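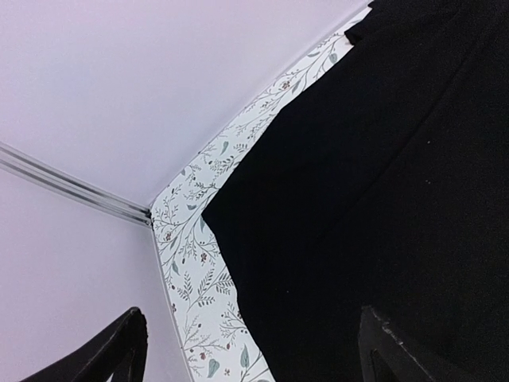

Two walls of one color, one strip of paper with twigs on it and a length of metal edging. It took the owner of Bitero, a small decorating outfit, most of a winter to settle on that for her own back room. She does other people's walls all week. "Mine come last," she says. "Mine were beige until 12th March."

We talk standing up. She has a job to get to, a stairwell over in Nositz, and keeps one eye on her phone.

Why lavender? "It was meant to be gray. I had 4 samples up and the lilac one was the only one I didn't get sick of." Pale, very pale. In the evening it goes nearly white, she says, and in the morning a bit pink. Her sister calls it hospital. She likes it anyway.

The wallpaper came first. A white ground, thin dark twigs, small gray-green leaves, little reddish buds. She bought it in September as an end-of-roll from Ehlers, the paint and paper place, with no idea where it would go. Not enough for a wall. "Everybody said do a feature wall. With what? I had a scrap." So it went on as a narrow strip, and it turns where the surfaces turn.

That bend was the hard part. She hung it twice. First time the pattern drifted and a twig came out looking snapped. "You fold it into the corner dry, you mark it, you take it down again. Then paste. I skipped the dry bit becuase I was tired." Second go, fine. Or fine enough — she still sees it, she says, every time she sits down.

And the metal trim? A laugh. The edging is silver, grooved, the kind of profile more often seen next to tile. A leftover from a shop refit in Jivport. The inside corner had never been straight, the filler kept cracking, and she was done with filler. "Cut it, stick it, walk away." Some clients have asked for the same since. She tells them to check their corner first, and to buy a decent fine-tooth blade.

Cost, then. The edging was free. Paint, paper, paste and one new brush came to 307 in total, and she has quoted people 2000 for a room not much bigger. "That's labor. My labor's free if it's me at night."

How long did it take? 40 hours, she thinks, counting the drying and the sulking. She'd do the trim before the paper next time. Paper up to metal is easy to trim clean, the other way round you're holding your breath with a saw in your hand.

What's next is the hallway. Same lavender? "No. God, no." Green maybe, something out of the leaves in the paper, she has a scrap in her bag to match agianst. She digs for it, can't find it, finds a tape measure and a receipt. Then the phone goes and she's off down the steps to the van, still talking about skirting boards.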